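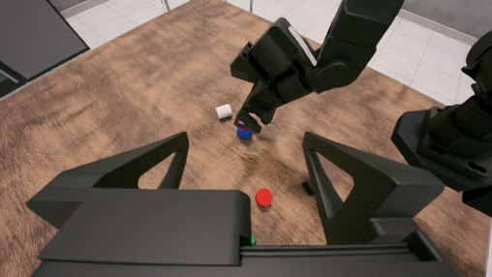
Figure 1. Plateau de table en bois, vue plongeante (rendu de synthèse).

3.2. Identification des lieux de culte désaffectés

Le corpus comprend 267 édifices non conformistes repérés sur les cartes anciennes, dont une part importante n'y figure que sous la mention générique de « chapelle ». L'attribution à une dénomination précise suppose donc le croisement de plusieurs sources : registres de circuit, actes de cession, pierres dédicatoires. La grille de dépouillement reprend celle de Bastos et Pomare, à laquelle ont été ajoutés deux champs, l'un pour l'usage postérieur à la fermeture, l'autre pour l'état de l'inscription de façade.

Une attribution est dite ferme lorsque deux sources indépendantes concordent. Elle est dite probable si une seule source nomme la congrégation. Quinze édifices restent sans attribution ; ils ont été conservés dans la base Skamine avec leur seule localisation. 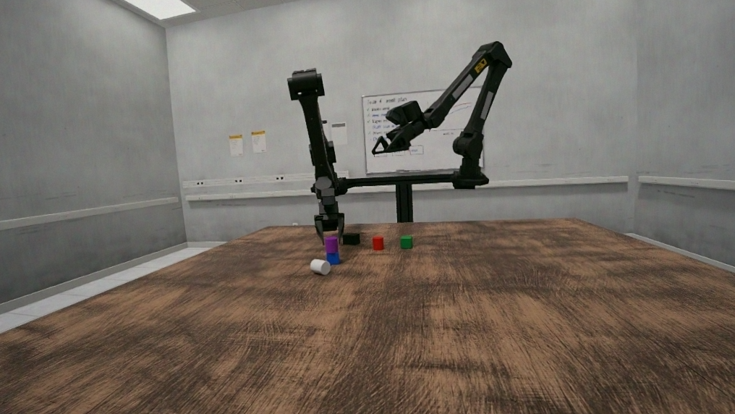

Temps de lecture : 2 min

Les divergences de datation appellent une remarque. La date gravée est le plus souvent celle de la pose de la première pierre, alors que les registres retiennent l'ouverture au culte. Nous avons suivi Sakalauskas en enregistrant les deux valeurs sans les harmoniser. Pour les fermetures, la date retenue est celle du dernier office attesté, même lorsque la radiation administrative est plus tardive.

Les reconstructions sur un même site posent une difficulté distincte. Cartwright les traite comme un édifice unique ; nous ouvrons une notice par bâtiment, avec renvoi réciproque, dès lors que l'emprise au sol a été modifiée.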